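05/03/2021

# A Small Studio Bets on a Slow Season

Waltumora is the third anime series from Gistau, and the first one the studio wrote itself. The preview episode is mostly setup. A ferry clerk inherits a mapmaker's shop on an island that moves a little every year, and she spends most of the running time sorting drawers. It sounds thin. The backgrounds carry it — wet roofs, crowded shelves, a harbor drawn with real patience.

Gistau's earlier work was uneven. Skaton had a strong opening and then rushed through two novels' worth of plot, and the last episodes looked tired. This time the story covers a single book, which should leave room for the side characters.

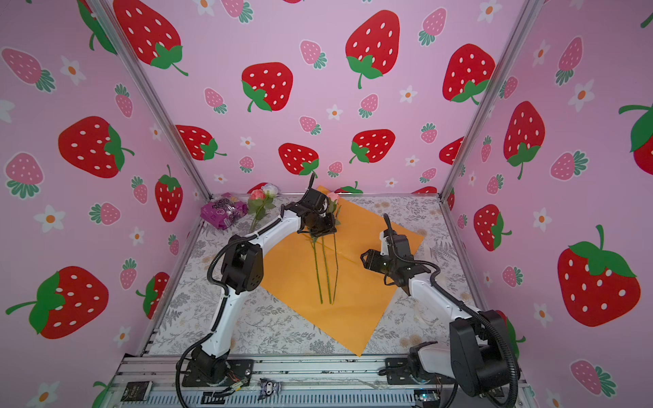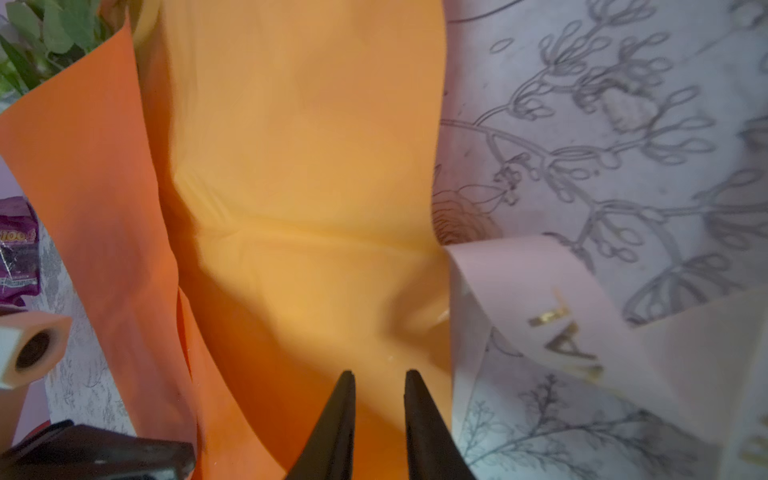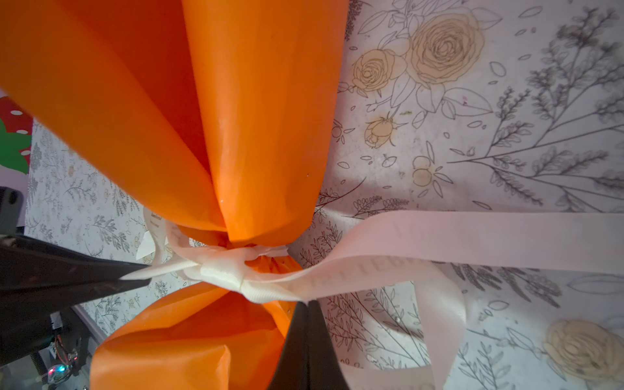

The music is by Heiskanen, the same duo that scored Skaton, and it stays quiet until the final scene. I would have liked a little more of it. The voice work is good, though the uncle talks too fast in the dinner scene.

A limited run of 3000 discs is planned for September, with a booklet of around 100 pages of background art. The series itself will stream with subtitles from the start. Episode 2 moves to the north side of the island, where the maps stop matching the coast.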